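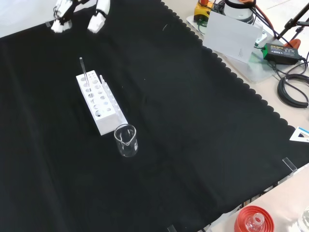

Good news for anyone who drinks from the tap in Prorau (so, me, and most of you reading this). The free well and tap water checks are coming back in March, and this time you won't have to drive all the way out to Rudar to hand in your bottle!

I got the details from Florin Munteanu, who runs the water lab at Osei, when I called him this morning to complain about my own kitchen tap. He was very patient with me. The lab has set aside money for 2,000 household samples, and the first ones will be taken in at the old Uketti furniture store on the main street, starting at 8 in the morning.

Last year's round brought in 2,159 samples, which was more than the lab had planned for, and some people waited a long time for their letters. I was one of them. Mine showed up when I'd forgotten I ever sent anything in, and I nearly tossed it out with the grocery flyers. Munteanu says the wait should be shorter now that results go out by email, although you can still ask for paper if you want it.

The basics are free: nitrates, hardness, acidity and the usual bacteria. Lead is on the list too, but only if your house has the old pipes, and you'll need to tick the box on the form for that. I asked how I'm supposed to know what pipes I have and he told me to scratch one with a coin. If it's soft and shiny underneath, tick the box. (I've now scratched everything under my sink, and my husband would like me to stop.)

You get two bottles per household, one for bacteria and one for everything else. Let the cold tap run for a couple of minutes before you fill the bacteria bottle, and bring it in the same morning. For lead it's the other way around, so take that water first thing, before anyone has showered or made coffee. The instructions are printed on the bag, in much bigger type than last time, thank goodness.

Folks on private wells go to the front of the line, and the lab is holding back 100 kits for the farms up past Rudar, where the spring melt tends to turn the water brown. If that's you, call ahead and they'll put a kit aside with your name on it.

Kits can be picked up at the library desk or the pharmacy. I'm getting mine this afternoon, and I'm grabbing one for my mother, who still swears her well is the best in the county.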